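### 3.2 Erhebung in den Haushalten

Die Befragung in Vornach umfasste 822 angeschriebene Haushalte, von denen 695 den Fragebogen vollständig zurücksandten. Erfasst wurde, wie lange Versandkartons nach der Lieferung in der Wohnung verbleiben und wofür sie weiter benutzt werden. In 246 Haushalten dienten sie länger als einen Monat der Aufbewahrung, meist im Schlafzimmer oder im Flur (vgl. Abb. 4).

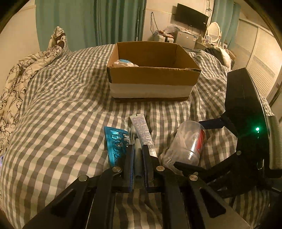 **Abb. 4:** Offener Karton ohne Deckel auf einem Bett; die Oberkante ist an einer vorderen Ecke leicht eingerissen.

### 3.3 Rücklauf in die Altpapiersammlung

Für den Vergleich mit Plilport wurden 140 Haushalte ein zweites Mal im Dezember befragt. Die Einteilung der Nutzungsarten folgt dem Schema von Boateng. Kartons mit beschädigten Kanten wurden getrennt ausgewertet. Angaben zu Sammelbehältern im Hof liegen nur für Vornach vor.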